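Subject: Re: [homecooks] Instant mashed for the May supper

Yaneth Inga wrote on Friday:
> I made a test pan of the Ruso flakes and could not tell them
> from real potatoes. One box makes 56 servings. If we put
> in extra margarine and keep the lid on, they will hold for
> two hours. I say we switch and skip the peeling.

Yaneth, I'd like to believe this, but 56 servings of what size? I make the Ruso box by the directions and get scoops you could lose under a pea. We have 200 people coming, and most of them want seconds.

I'm also doubtful about the two hours. Flakes keep soaking up liquid as they sit. The Jokach ones we used last time were fine at five o'clock and stood up like plaster by six. More margarine just made them greasy plaster. 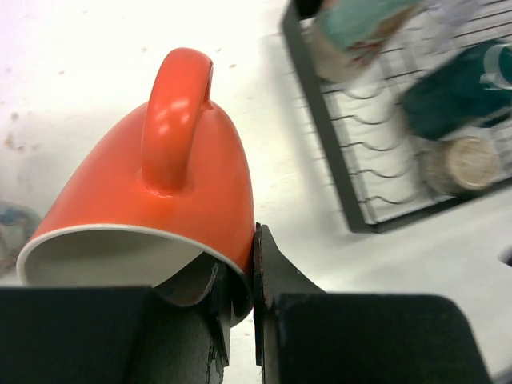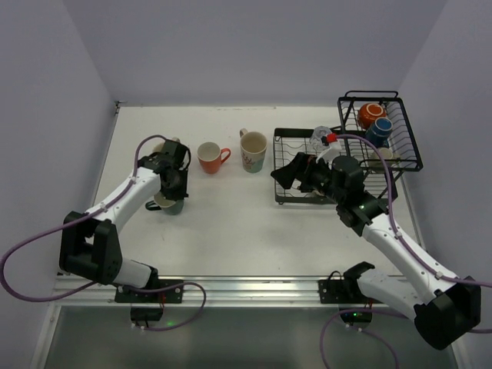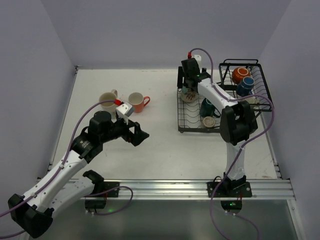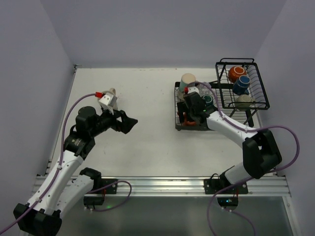
Then there's salt. The Pusura label says 700 mg a serving before you add a thing, and the directions still tell you to salt the water. Did you salt yours? Your note doesn't say, and I'd want to know before anyone calls it as good as real.

What I would go along with is half and half. Boil and mash russets, then stir in dry flakes at the end if the pan looks loose. My mother did it that way with Flores flakes and it held fine, though she was feeding roughly a dozen.

Could you make another pan, leave it covered for the full two hours, and tell us what it's like then? Weigh a serving too, please.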